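Bench notes, July – covering cloth and light on the work table

8:40. Started on the table before anyone else needed it.
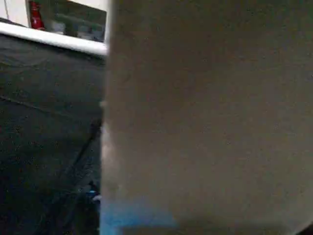 The dark gray cover has been down since the Worden job and it's due for attention. It still lies reasonably flat at the near end, but it has picked up lint, and the folds in the upper half come back however often I smooth them. There's a faint crease running on a slant across the same part. I'd like the surface sorted out before we lay the Zakby samples on it, as thin flat pieces rock on anything that isn't level.

Things tried this morning, in order:

Lint roller, two passes. Took off the loose stuff. The small light specks are a different matter; most of them are worked into the nap. Sticky tape lifted a few. A damp sponge did nothing useful and left a patch I had to wait on, so don't bother with that.

Pulled the cover tight from the corners and clipped it under the table edge with the four black spring clips from the drawer. Better for ten minutes, then it relaxed. The clips slip on the rounded edge. Mirko Bianchini suggested the wider ones from the Dauda kit, which have rubber on the jaws. Those hold. They stick out a bit at hip height, so watch your pockets.

Steamed the crease from the back with a press cloth. I did the left side first, let it cool under a board for 30 minutes, then did the rest. Softer to the touch now, and a steel rule laid over it sits without a gap that I can feel. Won't know until tomorrow whether it stays out.

10:15. Cables. The thin dark one across the cloth is hard to spot against the gray and I've now dragged it along with a sample tray twice. I want it off the working area altogether. Plan is to bring it down the leg and tie it to the rail with hook-and-loop, leaving a loop big enough to move the table out from the wall. Measured the run with string: 245 cm including the loop. The short lead in the box is no good for that. Put a long one on the order list, and in the meantime a strip of white tape near each end so it can be seen.

Light. The white ledge behind the table catches a lot of it and the cloth takes in nearly all the rest, so the cover looks darker toward the corner than it really is. I noticed this when sorting the gray swatches last week: two that matched at the ledge end didn't match when I slid them toward me. Laid a sheet of gray card along the ledge and the difference got smaller. Mirko wants to paint the ledge. I'd sooner try the card for a week.

Lunch.

1:20. Cut a trial piece of the Hadoteck felt, 100 by 60, and laid it over the near half. Denser than the present cover, no nap to speak of, lies flat by its own weight. Roller cleans it in one pass. Drawbacks: it slides on the table top unless there's something grippy underneath, and it shows every thread you drop on it. For sorting small parts I'd count that second one as a point in its favor. Mirko thinks it's too stiff to fold over the edges, and he may be right; the corner I tried wouldn't take a clip without springing up.

Price for enough to do the whole table plus a spare came to 839 with delivery. More than I expected. Asked whether they'd sell a short roll end. No answer yet.

Left for now:
Old cover stays on, clipped with the rubber-jawed clips.
Felt offcut is rolled up on the second shelf. Please roll it, don't fold it.
Card along the ledge – leave it there even if it looks untidy.
Check crease first thing.
Order the long lead.
Zakby samples stay in their sleeves until the surface is settled.

4:50. Swept up, put the steamer away empty. The lint roller is down to its last few sheets and there are no refills in the cupboard.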